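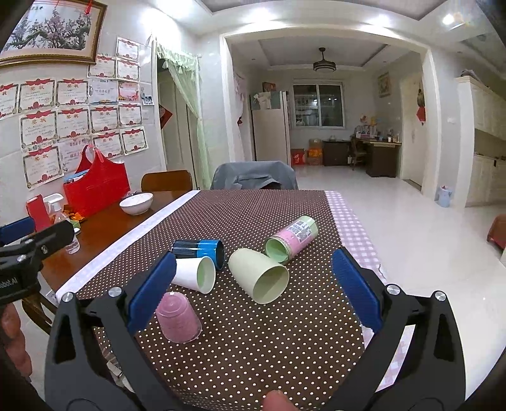 Cups, cloths and a long table: an interview with Melati Lubis

Melati Lubis makes tablecloths. She sells them under the name Pop, from a house in Trelusley where the dining table is also the cutting table, the packing table and the place where everyone eats. Ecaterina Enache went to see her in October 2019 to talk about cloth, cups and how to keep a table in daily use.

I asked first how she came to make tablecloths at all. She said it started with the table. "We bought it when we moved in, and it was far too long for anything you could get in the shops. You could buy a cloth for six people or you could buy a roll of plastic. I didn't want the plastic. So I bought the end of a bolt and joined things on to the sides until it was wide enough."

Joining things on is still how she works. Her cloths usually have a main piece in one pattern and borders in another, and the borders don't always match each other. Brown with cream spots is a favourite for the middle. For the edges she likes gingham, or a plain pale strip, or one of each.

"People ask if the two sides are meant to be different. Yes, they are. If I have enough gingham for one side I use it on one side. I could order more, but then I would have to store more, and the cupboard is full."

She charges £200 for a cloth made to fit a long table, and less for the smaller ones. Most of the price is her time. A long hem takes an evening and she unpicks it if it wanders. She has tried using a workshop in Wustero to do the straight seams, but the cloths came back with the corners folded in a way she didn't like, and she now does all of it herself.

We moved on to what people put on the cloths. Lubis has firm views on cups. She doesn't own a matching set and doesn't want one. Her own are mostly plastic and come in whatever colours she happened to find: pink, white, pale green, blue and black.

"A set is fine until you break one. Then you have a set with a hole in it, and you think about it each time you open the cupboard. With odd ones you just have fewer cups."

She also likes that everyone can tell theirs apart. Her two children each have a colour and don't argue about it now, although they did last February, when both wanted the same green one for most of the month. She settled it by keeping the green one for herself.

I wanted to know about a dark cloth and whether it was practical with children. She said it was the only sort she would use every day. "Brown hides tea. It hides gravy. It doesn't hide flour or yoghurt, but you can brush flour off and yoghurt wipes up. White cloths are for people who eat very carefully, or who have the washing machine next to the table."

Her washing advice is simple. Shake the cloth outside. Wash it at 40 degrees with the borders folded inwards, and wash it on its own the first time, as dark cotton can let go of some colour and a pale border will pick it up. Peg it by the long side. Iron it while it is still a little damp, or don't iron it and put it straight back on the table, where it will flatten out in a day or so.

"I don't iron mine. I iron the ones I sell."

She is less relaxed about the table underneath. Hers has a glossy finish, and she worries about heat marks. A single layer of cotton won't protect it from a hot dish, so a mat goes down every time. She doesn't cover the whole top either. One side is left bare so there is somewhere to write or use the laptop, and that side gets wiped after each meal.

I asked whether the bare side annoyed visitors. "My mother pulls the cloth across to cover it. I pull it back when she goes home."

The subject of clearing up came round by itself, as we were having our tea at the time. Lubis doesn't stack cups of different sizes. She says they jam, especially the thin plastic ones, and then someone twists them apart and one of them splits. She gathers everything into the middle of the table first, then takes it to the sink in one go. Anything that will fit goes on a tray. Cups that have been rinsed stand upside down on the rack, and she won't put them away until they are dry inside.

"If you put them away wet they smell. Plastic ones are worse for that than china. If one does smell, leave it overnight with bicarbonate of soda and warm water in it, and rinse it well in the morning."

Labels are another matter. She leaves the paper ones to soak and then rubs what is left with a bit of cooking oil on a cloth. Printed ones she leaves alone. She once scrubbed a picture off a container her son was fond of and had to hear about it for a long time.

The business is small and she would like it to stay that way. She sells through a website called Flitico and at the spring market in the village hall. She showed me the notebook in which she writes down every order, with a scrap of each fabric stapled to the page. There are nine notebooks now. The most recent order was from a couple with a table longer than hers, who had sent a drawing on squared paper with every measurement on it except the width.

"I had to ring them. They measured it while I was on the phone and I could hear them disagreeing."

Does she ever make anything else? Napkins, she said, from the offcuts, and once a set of curtains for a friend, which she wouldn't do again. She has been asked for place mats and has said no so far. She may make a few cushion covers for the tiled room, where the chairs are dark wood and hard to sit on for long, but that would be for the family and not for sale.

Before I left I asked for one piece of advice for someone buying a cloth for the first time. She thought about it while she put the milk away.

"Measure the table, and then measure how far you want it to hang down, and add that on twice. People add it on once. I get a phone call about that every month."

Melati Lubis takes orders for long cloths until the end of November. Smaller cloths and napkins are in stock all year.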